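Plokby

Plokby is a small-sided form of soccer played indoors or on short outdoor courts, with low walls along both sides that keep the ball in play. It grew out of winter practice games in the harbor town of Nonska and is now played in a regular league there and in neighboring Ullerura. Matches are quick, loud and high scoring, and the game has become a favorite training ground for young players hoping to move up to the full-size field.

Origins

The first games were played in a fish storage hall in Nonska, where youth teams trained once snow closed the town's only grass field. The hall was too narrow for normal drills, so coaches let players bounce passes off the side walls. The wall pass caught on so well that players kept using the hall after the thaw, and a set of written rules followed within a few seasons. Ullerura built its own court soon afterward, and the two towns have been wonderful rivals ever since.
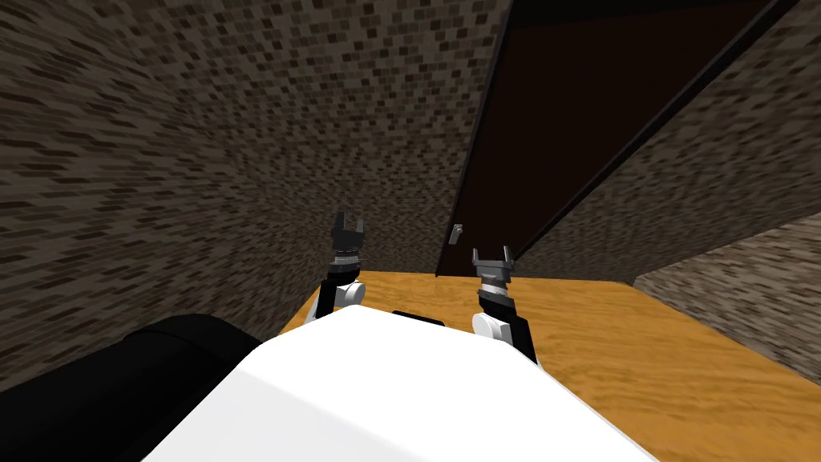 Rules of play

Each side has five players on the court, one of them a goalkeeper. A match lasts two halves of 20 minutes, and the clock stops only for injuries and penalty kicks. Substitutions are unlimited and made on the fly, as in ice hockey, through a gate at the center line. A team caught with six players on the court loses one of them for two minutes.

The ball may be played off the side walls at any time, but a ball that clears the wall goes to the other team as a kick-in. The end walls are out of play except for the keeper, who may use them to start a counterattack (one of the great sights in the sport when it comes off!). There is no offside rule. Slide tackles are banned, and shoulder contact is allowed only when both players are moving toward the ball.

A goal scored directly from a wall rebound counts the same as any other. For a short time it was worth two, and scores climbed so high that the league dropped the idea after one season.

The Chow

The best-known move in plokby is the Chow, a disguised wall pass in which the player shapes to shoot, drags the ball sideways with the sole of the foot and knocks it against the near wall for a teammate running behind. It takes its name from the snack stand beside the wall in Nonska where it was first used with success. Done at full speed it is a thrilling thing to watch, and crowds in both towns call out the name when they see one coming. Defenders usually answer it by leaving one player deep, a setup known as keeping the stool.

League season

The league runs from October to March. Each club plays 30 matches, home games are split between afternoon and evening starts, and the top four meet in a playoff weekend held in the two towns by turns. The hall in Ullerura holds 875 spectators and is the larger of the two main venues. League records credit the Nonska side with 158 goals in its best season, a mark that still stands. 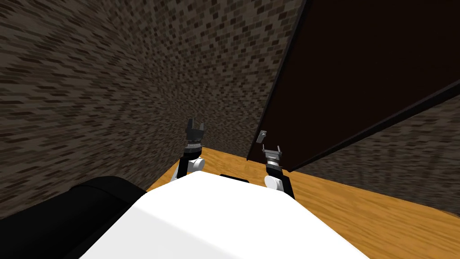 Two upright grippers beside a white robot body, with a brick wall beyond. Computer rendering.

Youth play

Children's plokby uses a lighter ball and a shorter court, and all players must spend part of each match in goal. Scores are posted but no table is kept for the youngest age group. Several players who started in the youth program have gone on to outdoor clubs, where coaches praise their first touch and their calm in tight spaces.

See also
Indoor soccer
Wall pass
Sport in Ullerura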